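Eltevholm School -- Student Records Help Desk
Ticket: Form Teacher notes missing from the Stalus pastoral module
Opened: 20 February 2022
Status: Resolved, under observation

Reported problem
Form Teachers in the Vorndale boarding house were unable to view welfare notes entered before the start of term. The student profile opened as usual, but the Notes tab displayed the message "No entries found." Staff in the day houses were not affected.

Initial checks
The help desk confirmed that the notes remained in the database. Access rights for the house were compared with those of Kokkinos House and found to be the same. Signing out and clearing the browser cache made no difference. 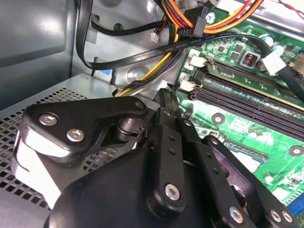 The fault was then traced to the house code. When students were moved to their new form groups, 40 profiles kept the former code, and the module hides any note whose code does not match that of the reader.

Action taken
The codes were corrected in 3 batches and the search index was rebuilt. Form Teachers should sign out, wait 10 minutes and sign in again. Notes must not be entered a second time -- duplicate entries can be removed only by the Records Office.

Follow-up
The code check will be repeated in April, before the next change of form groups. Any profile still showing an empty Notes tab should be reported under this ticket.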